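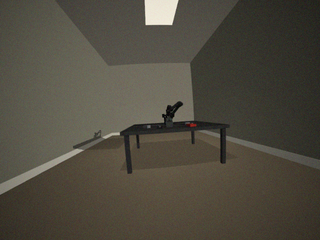 Combien d'exemples faut-il avant le prochain entraînement ? Il en faut 4 000, échecs compris.

Accueil | Projets | Comptes rendus | Contact

Projet Flimico - réunion d'octobre

Vonder livre 90 épisodes simulés par lot. Deux lots sont à refaire - étiquettes décalées. Arkier relit les trajectoires avant dépôt. Décision : varier l'éclairage dès le lot 3. Lau chiffre le stockage.

Commentaires
« Les échecs sont-ils étiquetés à part ? »
« Oui, champ séparé. »

Contact | © Flimico | Haut de page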